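The Wadbridge Bench: Notes on Small Parts and Their Places

Published 03/07/2022

Readers of this blog will be aware that I have been setting down the arrangements by which my work bench at Wadbridge is kept. The present entry concerns fixtures and loose blocks, on which I have received more correspondence than on any other subject. Mr Arnulfo Ccori has written twice.

The bench was brought over from the old premises at Prastbridge in December. At that time the small parts were held in a single drawer, unsorted, and a good part of each morning was lost in looking for them. I resolved that every piece in regular use should have a fixed position, and that no piece should be put away without a label.

Holders

A holder is to be judged first by its base. I prefer a flat plate that extends well forward, as a short one will tip when a part is pressed into it at an angle. The upper edge should be curved to receive the part. I have tried straight-sided holders from Tromach and found that rounded pieces did not sit well in them, although the finish was good and I had no complaint as to delivery.

Dark holders on a dark floor are hard to make out in poor light. I have retained them all the same. Yellow was chosen for the blocks, and the contrast between the two is of real help at the end of a long day. 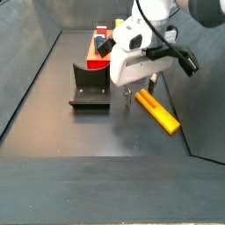
Blocks

The block has a rounded ridge along its length and a flat lower end. When it is not in its place it may be laid on the floor of the enclosure, provided that it is taken up again before the surfaces are wiped. Blocks with worn ridges are put aside in a tray marked with the month.

Mr Alcides Henao has suggested that the blocks be numbered. I have considered the proposal and have gone as far as 36, in pencil, on the undersides. The pencil rubs off. I should be glad to hear from any reader who has found a better method, paint excepted.

Cleaning

The dark grey panels show every pale speck. A dry cloth is used first, then a damp one, and the corners are left until last. Screws on the holders are checked with a hand driver and must not be overtightened. I stripped one in the spring and waited some weeks for the replacement from Eshun, which arrived in a bag of 125.

The remaining 124 are in the second drawer, on the left. The next entry will deal with the drawers.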